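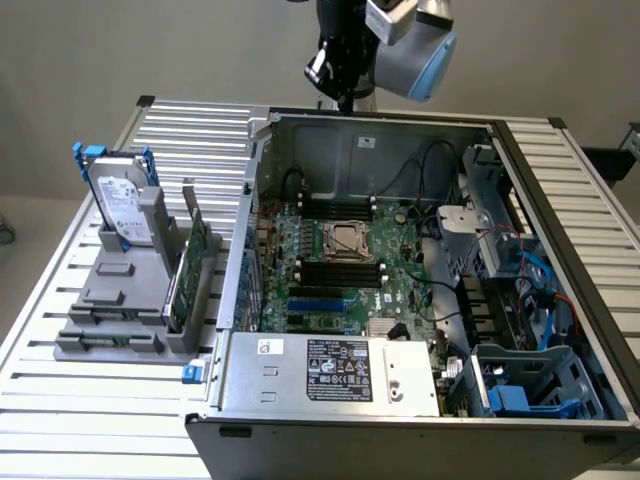
Should a Robot Get the Job? A Money Question

Say a repair shop wants to buy a robot arm. The ad says the Drollix arm "pays for itself." Be careful when you hear that! An ad is written by people who want to sell you something.

3 comments | 17 shares

Start with the price tag. The arm is only one line on the bill. A shop also pays for the gripper, the table, the setup and the training. Malcolm Mapplebeck runs Warham Computer Repair, and his list had 11 lines on it. The one he forgot was spare parts, and they added $3,219.

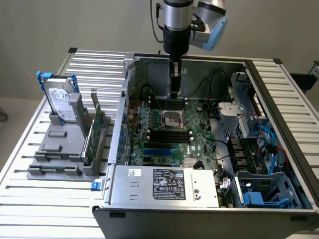

A budget should start with the job. What will the robot do all day? Taking parts out of old computers sounds easy until you look at one. There are memory slots, cables and a metal drive cage, all packed into one case, and the gray tray next to it has to hold each part in its own spot. Trays cost money too. If the next computer has a different shape, the shop may need a new tray.

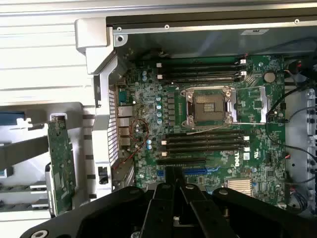

Do the Math Yourself

Suppose a robot saves a shop $55 a week. How many weeks would it take to pay for Malcolm's spare parts alone? Divide 3,219 by 55. You get more than 58 weeks, and the arm hasn't been paid for yet.

Malcolm is still thinking it over. He wants to see the arm do a full day's work in March before he signs anything.

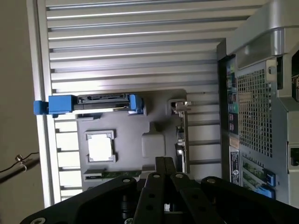 Why don't shops just buy the cheapest robot?

A cheap one may be slow, or hard to fix, and then the shop ends up paying twice. Ask what a repair costs before you ask about the price.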